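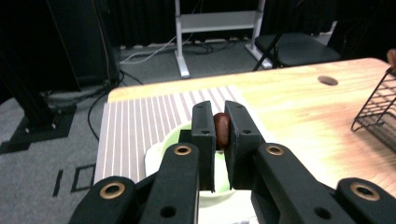 5. Fitting and Checking the Jaws

This section covers the hand-held version of the Corby parallel gripper. Builders fitting the jaws to a Petov arm should finish this section first and then go to section 6.

5.1 Before you start

Print all jaw parts in black or natural filament at 50 percent infill. Parts printed at a lower infill flex at the pivot holes and the fingertips will not stay parallel. Ream each pivot hole by hand until the bushing starts under thumb pressure.

Caution: Do not drive bushings in with a hammer. The arm splits along the layer lines and has to be reprinted.

5.2 Assembling the linkage

1. Press the brass bushings into the jaw arms until they sit flush with the outer face.
2. Lay the left and right jaws on the bench as a mirrored pair. Check that the inner arms face each other.
3. Insert the pivot screws. Tighten each one until the arm binds, then back it off slightly.
4. Swing each arm through its full travel. It should move under its own weight.
5. Attach the fingertips. Leave the screws finger-tight.
6. Close the jaws on a flat steel rule, align the fingertips against it, and tighten the screws.

Note: The November revision of the arm has a deeper bushing seat. Do not mix old and new arms in one jaw pair.

5.3 Grip check

1. Place a small, smooth, rounded object in a shallow bowl on a level table.
2. Lower the open jaws with one fingertip on each side of the object.
3. Squeeze the trigger slowly until both fingertips make contact.
4. Lift the object just clear of the bowl and hold. Watch for rotation or creep.
5. Lower, release, and repeat 9 times.

The rated load is up to 300 grams. Do not test at this load until the grip check passes.

5.4 Faults

Object turns as the jaws close: fingertips are not parallel. Repeat step 6 of 5.2.

One jaw leads the other: a pivot screw is too tight on the slow side.

Jaws stick near full close: debris in a bushing. Remove the screw, wipe the bore, and refit dry.

Fingertip pads and spare bushings are listed under Zudberg kit 359.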